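# Ticket: away-goals rule applied to the wrong leg in knockout standings 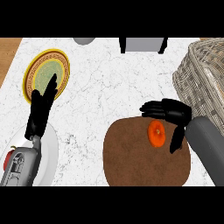 *Simulation render: a hand over a yellow-rimmed plate on a marble counter.*

**Product:** Sillow (fixtures and standings for amateur leagues)
**Reported by:** Siamak Mazandarani, competition secretary, Dinport Regional Cup
**Assigned to:** Tarmo Žukauskas
**Priority:** High
**Status:** Resolved

## Original report

We run a two-legged knockout round for the Dinport Regional Cup. Our rules still use away goals to split a tie that is level on aggregate. Extra time comes after that, then penalties.

Both semifinals finished this afternoon. Druvier played Vörös. First leg, at Druvier's ground: Druvier 1, Vörös 1. Second leg, at Vörös: Vörös 2, Druvier 2. That is 3-3 on aggregate. Druvier scored two away, Vörös scored one away, so Druvier go through.

The public bracket shows Vörös in the final. The notification email has already gone out to both clubs. I have had two phone calls from Druvier's manager and would like this fixed before the final is announced at 7 tonight.

The other semifinal was decided by three goals and looks right.

## Log

**15:10, Tarmo:** Picked up. I can see the tie in your account. Both scores are stored as you describe. The bracket has Vörös as the winner with reason code "away goals". I have put a hold on outgoing notifications for the competition so no more emails go out while I look.

Can you tell me if either leg was moved or swapped after the draw?

**15:22, Siamak:** Yes. The draw had Vörös at home first. Their pitch was waterlogged, and both clubs agreed to reverse the legs. I made the change in July using the "Swap venue" button on each fixture.

**15:31, Tarmo:** Thanks, that helps. There are two ways to change the order of legs:

- "Swap venue" on the fixture page changes the ground and the team listed first.
- "Reverse tie" on the bracket page does the same, and also updates the tie record that sits above both fixtures.

The tie record keeps its own note of which club is home in leg 1. On your tie it still says Vörös. The fixtures say Druvier. The away-goals check reads the tie record, so it counted Vörös as the away side in the second leg and gave them two away goals to Druvier's one.

**15:38, Siamak:** So the scores are fine and the calculation is using the old draw. Does this affect the group stage? We had several venue changes there too.

**15:44, Tarmo:** Group matches don't have a tie record. Points and goal difference come straight from the fixture. I reran your group tables anyway and compared all 94 matches against the stored standings. No differences.

**15:50, Tarmo:** I tried "Reverse tie" on a copy of your competition. It fixed the tie record but flipped the fixtures a second time, which put the legs back in the original order with the scores attached to the wrong clubs. Please don't press it on the live competition.

**16:05, Tarmo:** Second attempt on the copy:

1. Unlocked the semifinal.
2. Edited the tie record directly so leg 1 home is Druvier.
3. Left both fixtures alone.
4. Ran "Recalculate winner".

The result is Druvier through on away goals, 2-1. The final now shows Druvier on the correct side of the bracket. The other semifinal did not change.

Step 2 needs staff access. Do I have your permission to do the same on the live one?

**16:09, Siamak:** Yes, go ahead. Please also check the quarterfinals. I think one of those was swapped as well.

**16:21, Tarmo:** Done on live. Druvier now show as finalists. One of the quarterfinals had the same mismatch, but that tie was won 4-1 on aggregate, so away goals were never checked. I corrected the record so it won't cause trouble if someone edits a score later.

**16:30, Siamak:** The bracket looks right on my laptop. On my phone it still shows Vörös.

**16:34, Tarmo:** The phone app keeps the bracket until you pull down to refresh. I have cleared it on our side too. Try again in a minute.

**16:37, Siamak:** Pulled down, now correct. I'll call Vörös before the new email goes out. They will have read the first one and I don't want them finding out from their players. Can the hold stay on until I write back?

**16:38, Tarmo:** It stays on until you say.

**17:15, Siamak:** Spoke to both clubs. Vörös had already worked out the away goals for themselves and were not surprised, though they want a written correction. You can release the emails.

**17:19, Tarmo:** Released. The correction goes to all 150 contacts on your competition list, with the text you approved. The earlier message is marked as withdrawn in each club's inbox.

## Cause

"Swap venue" was allowed on a fixture belonging to a two-legged tie, and it did not update the tie record. The away-goals check trusted the tie record over the fixtures.

## Follow-up

- "Swap venue" will be disabled for two-legged ties. The button will point to the bracket page. In review.
- "Reverse tie" will be blocked once either leg has a score. In review.
- The away-goals check will read the home club from each fixture. Merged, goes out with the next update.
- Help page on reversing legs needs rewriting. Assigned to Tarmo.

**Workaround until the update:** if you have already used "Swap venue" on both legs of a knockout tie, contact support before entering the second-leg score.

**17:40, Siamak:** Happy for this to be closed. Next season we are voting on dropping away goals, so please leave the setting where I can find it.

**17:42, Tarmo:** It is under Competition > Rules > Tiebreakers. Closing.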